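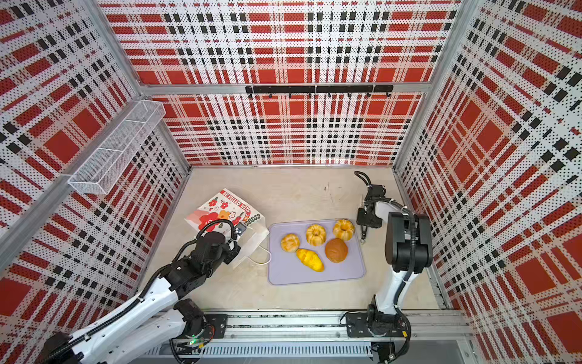 Payout Thresholds and Drop-out on Paid Survey Sites

Student project report
Patricio Goicoechea
December 23, 2020

1. Introduction

Paid survey sites offer small sums in exchange for answers to market research questions. Most do not pay at once. The member collects points, and the points can be exchanged for money or vouchers only when a set balance has been reached. This balance is called the payout threshold in this report.

The project looked at whether the height of the threshold affects how long new members stay active. Three sites were compared: Zokinard, Renis and Miranda. All three accept members in the town of Brorinberg, where the participants live, and all three are free to join.

2. Method

The participants were 12 adults with no earlier experience of survey sites. Each opened an account on all three sites on the same day and kept a log for four weeks. The log recorded the start and end time of every survey, the points credited, and any survey that ended early through screening out. Screening out means that the site decides, after some opening questions, that the member does not fit the group wanted by the client.

Participants were told to stop using a site whenever they would normally have done so. They were not paid for taking part and kept whatever they earned. Points were converted to pounds at the rate shown in each site's help pages at the start of the period. Sign-up bonuses were left out of the hourly figures but counted towards the threshold, as the sites themselves count them.

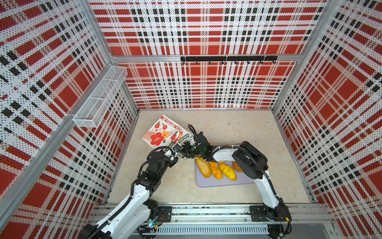 3. Results

Zokinard has a threshold of £5, Renis £12 and Miranda £20. The order of drop-out followed the order of the thresholds. Most participants were still using Zokinard in the fourth week. Renis lost members steadily from the second week onwards. Miranda lost most of its members in the first ten days, and only two participants reached the balance needed for a payout.

The rate of pay did not follow the same order. Miranda credited the most per completed survey and Zokinard the least. When time lost to screening out was included, the gap between the sites became small. Several logs show Miranda surveys ending after five minutes or more of questions with no points credited. Renis gave a token credit in such cases.

Two participants reported delays in payment from Renis. Both payments arrived before the logs were closed.

4. Discussion

The results agree with the idea that members judge a site by the distance to the first payout more than by the hourly rate. The rate was hard for participants to work out without a log, whereas the balance is shown on every page.

Screening out is a possible second cause. It was most common on Miranda, which also has the highest threshold, and the two effects cannot be separated with this design. A better test would use one site with two thresholds, or a group of at least 100 members with the screening rate held as a control.

5. Limits

The group was small and was recruited through one evening class. Part of the period fell in December, when survey supply may differ from other months. Times were entered by hand, and almost 20 entries had to be dropped because the end time was missing. The drop-out date was taken as the day of the last logged survey.

6. Further work

The logs also contain the device used for each survey. These entries have not yet been analysed. A blank copy of the log sheet is given in Appendix A and the conversion rates in Appendix B.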